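How to Trace an Uncredited Screenwriter

I love the small names on old movie posters, and I love the names that never made it there even more! If you have a favorite older film and a hunch that someone else had a hand in the script, you can do a lot of the digging from your kitchen table.

Start with the credits as they run on screen, and copy them out word for word. Spelling matters. I spent 2 weeks looking for Oluf Brynjólfsdóttir before I noticed that the studio, Ketilsson, had dropped half her last name on every contract.

Next, look for trade papers from the months before shooting began. Writers came and went fast, and a one-line notice ("joins the Pullska script") may be all you get. Write down the date and page every time.

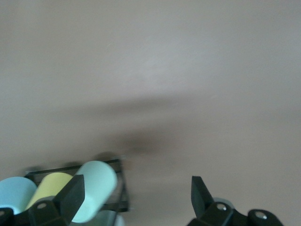

Draft scripts are the real treasure. Ask the archive for every version, then lay them in date order and read the same scene straight through the pile. The Kandimness file I worked from had 122 pages in the November draft and 60 of them had been retyped. Watch how the shadows get written, too. One writer will ask for "a shadow on the wall" and stop there, while another wants it soft, with no hard edges, a faint band that deepens into a brownish smudge and fades out again. Habits like that follow a writer from script to script — once you spot one, you'll see it everywhere.

Finally, try school yearbooks and hometown papers. Ragnheiður Eyvindsson found 8 letters to the editor that way, all signed, all about the movies!

Keep your notes in one file per film, with the source beside each line.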